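Gripper notebook, Kumlow bench
Apr 12, 2019

Long day and a good one. Both hand grippers are finally working off the same finger geometry, and I can stop arguing with myself about the old straight ones.

Where I left it last time: the straight fingers on the Zakance body closed fine on blocks and dowels but slid off anything soft. Cloth would come up a little way and then creep out from between the tips. I had been blaming the spring. Ingvar Holst looked at it over my shoulder, pushed the tips together with his thumb and asked why there was daylight at the root and none at the end. Fair question! The tips met first, bowed, and the rest of the face never touched. All the squeeze was on a line the width of a pencil mark.

So, new fingers. Tapered, with a long slot cut through the face so the plastic can give a bit and wrap. I drew the left one, mirrored it for the right, and printed both in the yellow because that was the spool already loaded (and because they show up well against everything I own). Slot length went through three tries. Too short and the finger is a stick again. Too long and it twists sideways when the load is off center. The third one I really like. It bends in the middle, the tip stays pointed where it should, and it springs back without that lazy half second the first version had.

Print notes so I don't have to work them out again:
Finger length 50 mm from the root screw to the tip.
Four walls, 40 percent infill. Tried less, the root cracked on the second squeeze.
Print flat on the back, slot facing up. No supports.
Ream the pivot hole by hand. The printed hole is always tight and forcing the pin splits the boss, ask me how I know.
Let the bed cool before pulling them off. The left finger from batch two has a warp you can see if you roll it on glass, and that was me being impatient.

Linkage: swapped the trigger return spring for the softer Vestergaard one. It feels much nicer. The hand gets tired slower and I can feel the fingers load up as they close, which the stiff spring was hiding completely. The travel at the trigger is now 39 mm end to end. I would like it shorter for small hands but that means moving the pivot, and the pivot is molded into the body, so not this month.

Logger: Trurneo build 441 is on the bench laptop. It holds the two tools in sync for a whole run now, where the last build drifted apart after a few minutes. I ran it twice over the same folding task and laid the opening and closing traces on top of each other. They line up so well I thought I had loaded the same file twice. Checked. Two different files. Very happy about this.

Then cloth. Towels first, flat on the bench. Corner pickup works if you come in low and let the slot side press down before closing. Coming straight down from above still pushes the fabric away, same as before, so that is technique and I need to write it up for whoever tries this after me. Thin cotton is harder than terry. Two layers is easier than one, and I want to understand why before changing anything else.

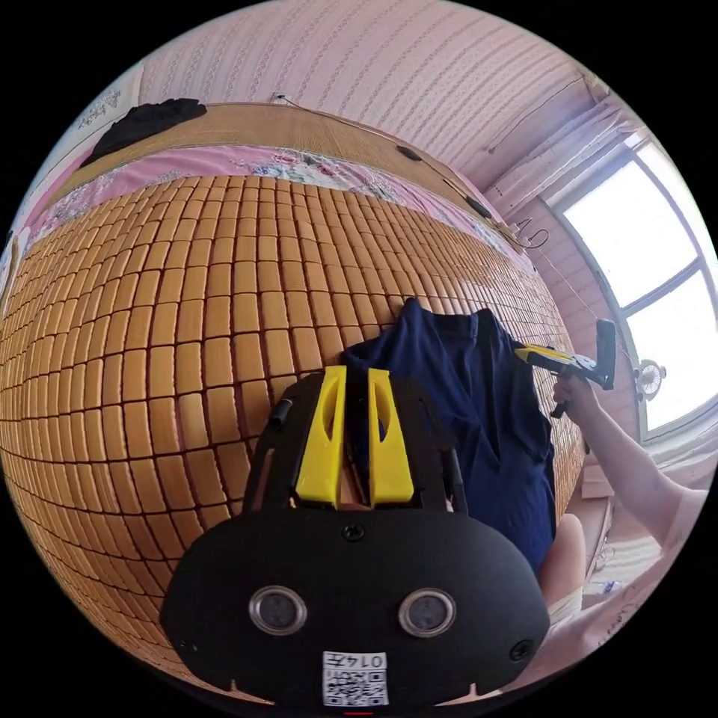
Fingers on fabric is what I want to get right next, and the bench is too slick and too flat to teach me much. A bed is a far better test. With a bamboo tile mat under the work the tips have all those little gaps to find, and a navy top lying in loose folds gives you edges at every height. The fold that looks like a collar is where I'd start, near the upper center of the garment. The lower part, where the fabric spreads out, is where I'd expect trouble. If a tip drops into a gap between tiles I want to know whether the taper lets it slide back out or whether it hooks. My guess is the square end will hook and a small radius would cure it. Both fingers get the same radius or the mirror is spoiled.

Ingvar wants rubber on the inner faces. I'm against it for now. Rubber will hide a bad shape, and the shape is just getting good. We agreed I get one more round of bare plastic and then he can glue whatever he likes on there.

One oddity. With the soft spring, a very slow close leaves the right finger a hair behind the left until they touch something. Quick closes are fine. Could be the reamed hole, could be the pin. Swap pins left to right and see if the lag moves with it.

Still to do
Round the tips, reprint a pair, keep the current pair as spares.
Pin swap test.
Write the low approach for corners on a card and tape it inside the Zakance case.
Over an hour of straight folding on one charge would be great to have, so do a battery run with the logger on.
Order more of the soft springs. I have one left and Ingvar has his eye on it.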